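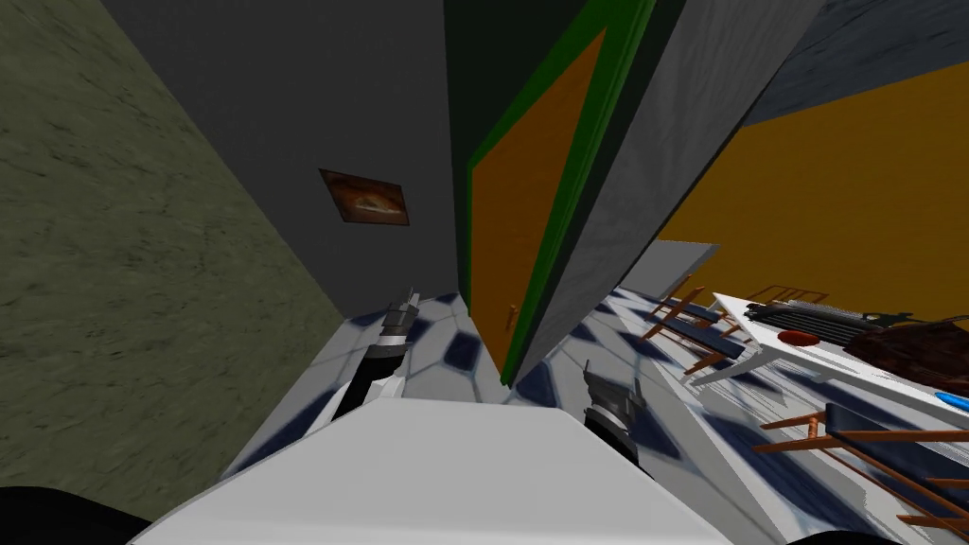

How long should I wait before putting a second coat of oil-based paint on interior door trim?

Wait overnight at the least, and a full day if the room is cool or damp. The can gives a recoat time, and I go by that unless the first coat still feels tacky. Mine took up to 40 hours in January with the heat turned low.

Press a fingernail into a spot low down near the floor. If it leaves a mark, leave it alone. Scuff lightly with fine sandpaper, wipe off the dust, then paint.

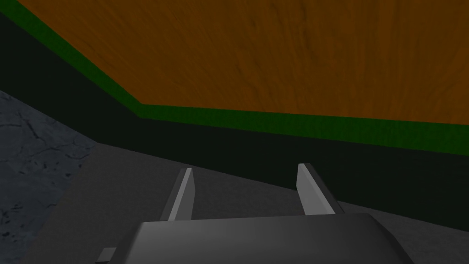 **crichton_82**

Agree with most of that. I'd add that thin coats matter more than the clock. I did 11 doors' worth of trim in an older house in Pranden, and the only ones that wrinkled were the first two, where I loaded the brush too heavy. The skin dried and the paint under it didn't. I had to scrape both back and start over.

Also keep the doors open until the paint is hard – dry to the touch is not the same thing. Mine stuck at the top corner after a week.
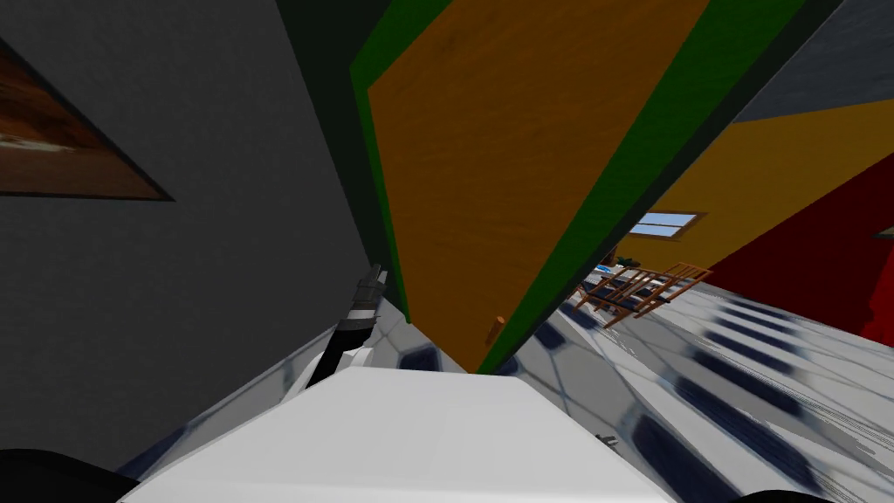 *Door open, green frame*

**harno1028**

I just use water-based now. Two coats in one afternoon and the brush cleans up in the sink. If the old paint is oil you need to sand and prime first or it will peel. Doesn't really answer what you asked but it might save you the wait next time.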